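**Wanted: people who can fold a T-shirt, or believe they can**

Skeltlow is looking for part-time folders for its secondhand clothing shop, plus a handful of people to sit in on our September folding evenings and tell us what we're doing wrong. The two are separate. You can apply for one, the other, or both, and we won't think less of you for wanting only the one that comes with soup.

## Who we are

Skeltlow sells used clothes. Shirts mostly, because people give away shirts the way trees give away leaves. We took in 2384 garments last season and the large majority arrived in garbage bags, balled up, with the occasional single sock riding along for company. Everything gets sorted, checked for holes, washed, and folded before it goes on a shelf. The washing we have under control. The folding is why you're reading this.

Imre Pálfi runs the back room and has been folding for a living since before he could legally rent a car. Marilou Lumanlan runs the front of the shop and would like something to put in it.

## The job

You stand at a table. You get a shirt. You fold it to our size, which we call the Nigatu after the old department store where Imre learned it, and you put it on the stack. Then there is another shirt. We'd like to tell you there's more to it, and there is a little:

- Checking seams, cuffs and collars as you go, and setting aside anything that needs mending
- Sorting by size, then by color within size (gray is a color; we've had that argument)
- Carrying stacks out front and filling the shelves without turning the stacks back into heaps
- Refolding whatever customers have unfolded, pleasantly, while they are still standing there
- Keeping the tables clean enough to put a white shirt on

Shifts are four hours, mornings from 8:30 or afternoons from 1:00. We need you for at least two a week. There's a stool if you want it, but most people find they fold worse sitting down.

## The shirt problem

Sweaters are easy. Jeans practically fold themselves. A T-shirt is thin and soft and remembers every way it has ever been folded before, and the sleeves have opinions. Most of your first week will go to T-shirts, and most of that will go to sleeves. Prints add a wrinkle of their own, as we like the print facing up and somewhere near the middle when the shirt is done, so a customer can see what they're getting without digging. 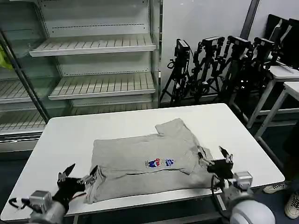

*Light gray T-shirt, part of the way to a rectangle. One sleeve folded up, wrinkles still to be dealt with.*

If you look at that and your hands start to twitch, please apply. If you look at it and think it's fine as it is, come to one of the folding evenings instead. We need your kind too.

## Who we'd like

Experience is nice but Imre will retrain you anyway, so don't lose sleep over it. We care more that you can do the same small thing well for a few hours and still be decent company at the end. You should be able to lift a full laundry basket and be on your feet for most of a shift. You should be okay with the radio, which Marilou controls.

We'd especially like to hear from anyone who can iron, or who can tell cotton from a blend by touch. Left-handed folders are welcome. Our tables work from either side.

Please don't send us a video of the two-second shirt trick. We've seen it. It's a good trick, and it makes a fold that falls apart when you pick it up.

## The folding evenings

We also need 14 people for our September evenings, from 6:00 to 8:00 in the back room. You don't have to be good at this, and a few of you should be bad at it. We're putting together a one-page folding guide for new staff, and the last version confused everybody who hadn't already been folding for years. You'll get the draft, a pile of shirts and no help. Then you tell us where you got lost.

You'll fold around 106 items over the evening, with a long break in the middle for soup and bread. In return you get a shop voucher and any shirt from your own pile, folded by you, so choose your effort accordingly. Bring a friend if you like, but put you at separate tables we will.

Ages 16 and up. Wear something with sleeves you can push back.

## How to apply

Drop a note at the Skeltlow counter or leave it in the mail slot at our Sutunier Street door. Tell us your name, how to reach you, which part you're interested in, and when you're free. A résumé is fine and so are three honest sentences.

For the paid job, Imre will ask you in for a half-hour tryout with a stack of shirts, and he pays for the half hour. Marilou answers all the notes about the evenings and will let you know if your evening is full. Fold your note however you want. Imre will notice.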